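Teaching kit & remote handling

Zotent Pair hand-guided teaching kit
23 February 2022
27 comments | 883 shares

I've been selling the Zotent Pair through our little shop for long enough now that I can write this page from use and not from the leaflet, so forgive me if it wanders a bit!

The Pair is a kit for showing a two-armed robot what you want it to do. You get two lightweight leader arms, one for each hand, a bench clamp for each, the control box and the recording software. Move the leader on the left and the robot's left arm copies it, move the right and, well, you get the idea. Every run is saved with the joint positions and the pictures from whichever cameras you've plugged in, all on the same clock. If you'd sooner grab the robot itself and push it through the job (some people swear by it, and for slow, heavy-handed jobs I'm one of them) there's a free-move mode in the same menu and the recordings come out in the same format.

What I like most is the weight. The older Shenoy leaders we used to stock were lovely things but my forearms were finished after twenty minutes. With the Pair I can do a whole morning of picking up blocks and putting them down again and still hold a mug of tea afterwards. The triggers are soft, the gripper follows closely, and there's a small pedal for start and stop so you don't have to let go of anything. Do use the pedal. My first batch of recordings all ended with me lunging at the keyboard.

A few things I'd pass on to anyone buying one. Clamp the leaders down properly, both bolts, even if you're only having a quick go. Stand where you can see the table past your own hands. Start with one object and one place to put it, and do that until you're bored silly, before you go anywhere near handing things from one arm to the other. And go slower than feels natural! Quick jerks make a smeary wrist picture and you'll end up binning the run.

It works out of the box with the Nolitz arms and with most others that have an open control port (ask me if you're not sure, I've probably tried it). The cable to the control box is 4 metres, which is plenty for a bench but a bit mean if you want to sit across the room. The price is £1473 with both leaders, delivery included, and I keep spare trigger springs in the drawer because they're the one bit that wears.

Wrist cameras are not in the kit but I'd really push you towards having one on each arm, just behind the gripper, with the cable left slack enough for the wrist to turn.

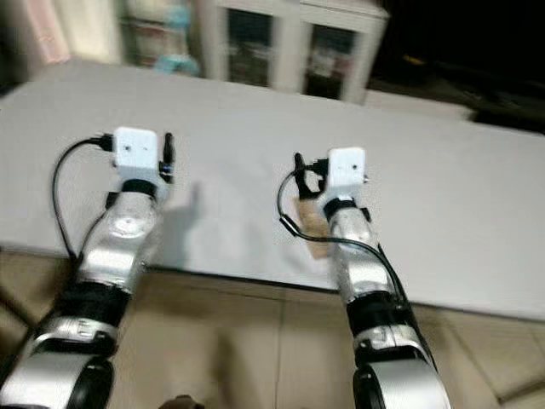 Fimermont wrote in to say that the free-move mode is the better half of the kit for beginners, and that two days of pushing the arms about by hand did more for their new starters than any amount of time on the leaders. I can see that, though I'd still want the leaders for anything fiddly, as your own hands do get in the way of the cameras.

Orders placed this week go out with the newer pedal. The next lot of kits is due in June.

Related items
Zotent single leader arm, left or right
Spare trigger springs, pack of two
Longer control box cable
Shenoy bench clamp (last few)
Nolitz gripper finger pads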